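Laundry room: pegs, clips and baskets

The peg tin in the Elladier House laundry room has been emptied and sorted. It held 70 clothespins and clips of all sorts, and 14 of those had lost their springs or split at the jaw, so they have gone in the bin. The rest are fit to use. Residents had been finding broken ones on the lines since spring, and a few shirts had picked up rust marks.

From now on the metal clips will be kept apart from the coloured ones. Metal clips are for the heavy things, mainly towels, bath mats and the curtains from the day room. They grip well but they leave a dent in thin cotton, and the older ones rust if they are left out overnight. The coloured ones are for everything else. It makes no difference which colour you take.

Small woven baskets have replaced the tin. They were bought from Skotard in the market hall and came to less than the new tin would have done. They let the air through, so pegs put away damp should dry out. Please don't stand them on the radiator. One of the old ones was left there in February and the rim went out of shape.

Anyone who has odd pegs in a drawer at home is welcome to add them. Leave them on the shelf by the door and they will be put with the others on Tuesday.

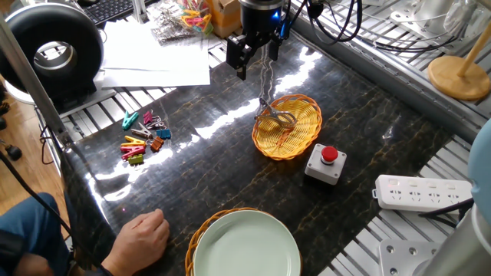
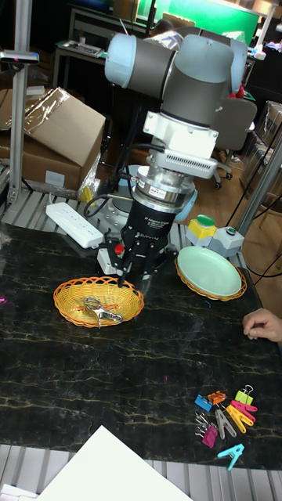 Coloured clothespins and clips on the table, with a metal clip in one basket and a pale green plate in the other.

A reply to last month's piece on the drying lines came in from Magsi, to say that the metal clips ought to be wiped with a dry cloth before they go back, and that a drop of sewing machine oil on the spring once a year keeps them from seizing. Magsi has had the same set for 41 years on that treatment and has thrown out two. The coloured ones want no oil at all, the letter adds, only keeping out of strong sun, and whoever hangs them along the south line all summer will be buying more by September.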